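Cerkutel – Guide d'installation et d'entretien

Section 3. Ranger le nécessaire dentaire sur la tablette

Cette section concerne le gobelet, la brosse à dents électrique et le tube de dentifrice. Pour la fixation murale de l'étagère Jakon, voir la section 2. Pour le remplacement des têtes de brosse, voir la section 5.

3.1 Avant de commencer

Il vous faut :
un gobelet transparent ou teinté, à fond plat ;
une brosse à dents électrique, tête montée ;
un tube de dentifrice souple, avec son bouchon ;
un chiffon sec et un chiffon humide.

Le gobelet doit mesurer au moins 3 cm de plus en largeur que le manche de la brosse. Un gobelet trop étroit coince le manche et bascule quand on retire la brosse d'une seule main. Le modèle Grorura convient à la plupart des brosses électriques. Le modèle Obeidat, plus bas, ne convient qu'aux brosses manuelles.

ATTENTION – Débranchez la base de recharge avant de nettoyer la tablette. Ne posez jamais la base à côté d'un gobelet contenant de l'eau.

3.2 Préparer la surface

1. Retirez tous les objets de toilette de la tablette.
2. Passez le chiffon humide, puis le chiffon sec. Sur le bois clair, essuyez dans le sens du fil.
3. Vérifiez que la surface est de niveau. Si le gobelet penche, reprenez le réglage des pieds ou des équerres (section 2.4).
4. Laissez sécher 20 minutes avant de remettre quoi que ce soit en place.

Remarque – Les traces blanches de dentifrice séché partent à l'eau tiède. N'employez ni éponge abrasive ni produit à base de chlore, qui ternissent le bois et finissent par blanchir les gobelets teintés.

3.3 Placer le gobelet

1. Posez le gobelet à l'endroit choisi, loin du bord avant.
2. Gardez un espace libre de la largeur d'une main de chaque côté. Cet espace sert à saisir le gobelet pour le vider, et à poser le tube.
3. Si la tablette comporte un passe-câble, ne le couvrez pas avec le gobelet.
4. N'ajoutez pas d'eau au fond.

3.4 Placer la brosse

1. Rincez la tête sous l'eau claire, brosse éteinte.
2. Secouez la brosse au-dessus du lavabo, puis essuyez le manche, surtout autour du bouton et sous la base.
3. Posez le manche dans le gobelet, tête vers le haut. Une légère inclinaison est normale : le manche prend appui sur la paroi.
4. Lâchez la brosse et vérifiez que le gobelet reste stable. S'il bouge, il est trop léger. Choisissez un modèle plus lourd, ne le lestez pas avec des galets ou du sable, où l'humidité reste prise.

Si plusieurs personnes utilisent la tablette, prévoyez un gobelet par brosse électrique. Deux têtes qui se touchent ne sèchent pas correctement.

ATTENTION – Ne rangez pas la brosse tête en bas. L'eau stagne dans les poils et le manche, plus lourd, entraîne le gobelet.

3.5 Placer le tube

1. Refermez le bouchon à fond. Essuyez le pas de vis s'il est encrassé, sans quoi le bouchon ferme mal.
2. Saisissez le tube par le milieu du corps, sans serrer. Une pression trop forte fait remonter la pâte vers le bouchon.
3. Présentez-le de biais, bouchon vers le bas, et approchez-le du gobelet sans heurter la brosse.
4. Glissez-le le long du manche si le gobelet est assez large. Sinon, couchez-le à côté, étiquette vers le haut.

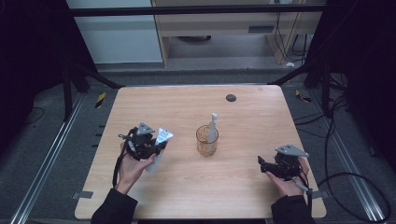
Urho Heinonen : Chez nous le tube dans le gobelet, c'était une mauvaise idée. Il restait toujours un fond d'eau, le bouchon devenait gluant au bout d'une semaine. Je le couche maintenant à droite du gobelet et je n'ai plus le problème. Par contre, il faut penser à l'essuyer, sinon il colle au bois.

Réponse Cerkutel : les deux positions sont admises. Si le fond du gobelet reste humide malgré l'essuyage du manche, couchez le tube. Un gros tube plein est de toute façon trop lourd pour la plupart des gobelets.

3.6 Entretien

Chaque jour : essuyez le manche de la brosse avant de la reposer.

Chaque semaine : videz le gobelet, lavez-le à l'eau chaude savonneuse et laissez-le sécher retourné sur un linge. Passez le chiffon sous son emplacement – c'est là que se forme l'auréole.

Tous les 3 mois : remplacez la tête de brosse et contrôlez l'état du gobelet. Un gobelet fêlé ou ébréché doit être jeté, même s'il ne fuit pas.

3.7 En cas de problème

Le gobelet glisse : la tablette est mouillée ou grasse. Reprenez l'étape 3.2.

Une auréole apparaît sur le bois : poncez très légèrement au grain fin, dépoussiérez, puis appliquez l'huile d'entretien (référence 106). Attendez 12 heures avant de reposer le gobelet.

Un dépôt se forme au fond : remplissez le gobelet de vinaigre blanc dilué, laissez agir, rincez abondamment. Retirez d'abord la brosse et le tube.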